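Dreleck Tapes: Questions I Get a Lot

I'm Imogen, I run this little ambient cassette label from my spare room, and these come up most weeks.

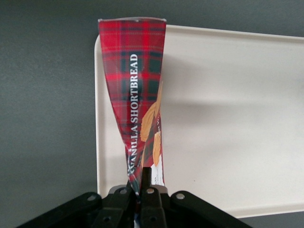
How many copies do you make of each tape?

Usually 233, split between the shop and the artist. The Braris album was the big exception at 533, and wow, my dubbing decks felt it!

Do you repress sold-out tapes?

Sometimes, if the artist is keen. Vikcombe gets a second run in November (new artwork too, I love it).

Can I send you a demo?

Please do! Streaming link, 20 minutes or so of music, no attachments. I listen to everything, but give me 5 weeks before you nudge me.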